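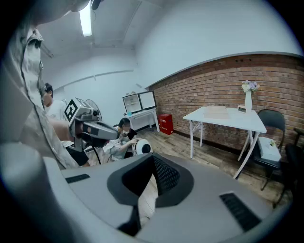 Leave the brick alone

Leonidas Tzavaras

Search this site Enter keywords Go

I have spent a good part of my life in rooms that other people wanted to cover up, and I have grown fond of nearly all of them. The kind I mean has brick on the lower part of the wall and white plaster over it, with a thin strip of moulding where the two meet and a long tube light up by the ceiling. You will have sat in one at school, or queued in one to vote. Every few years somebody with a kind heart and a paint chart decides it looks gloomy, and out come the dust sheets.

We had this conversation in Skarau in September, when the hall was due for its freshening up. The quote was 600 for painting the brick cream and 1000 for boarding it over, and I'm afraid I spoke against both at greater length than anyone had hoped. My friend Prodromos Zervas, who is very patient with me, said that a pale wall would at least cheer the place up of an evening. He has a point. But I do think a red-brown wall is a cheerful thing already, once you have looked at it for a while and noticed that the odd brick came out of the kiln darker than its neighbours – I would miss those dark ones terribly.

Then there is the wear. Chairs get pushed back against a wall, bags get dropped beside it, people lean on it while they wait for the kettle, and brick puts up with all this for decades. Cream paint looks tired in two winters, and after that you are a person who repaints a wall, and you will be one for good.

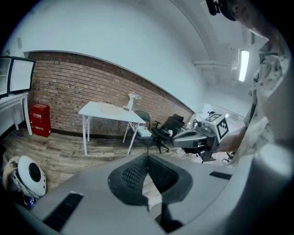

Does bare brick make a room too dark to work in?

Mostly it doesn't, so long as the wall above it is kept white and the lights are clean.

I would gladly see the money go on the plaster, which does need a fresh coat now and then, and on somebody with a ladder and a damp cloth to see to the light fittings. If there is a bit left over, buy some decent chairs – the sort you can sit in for a whole meeting without thinking about your back. Prodromos would like curtains as well, and I have told him I will come round to curtains if he lets me choose the colour.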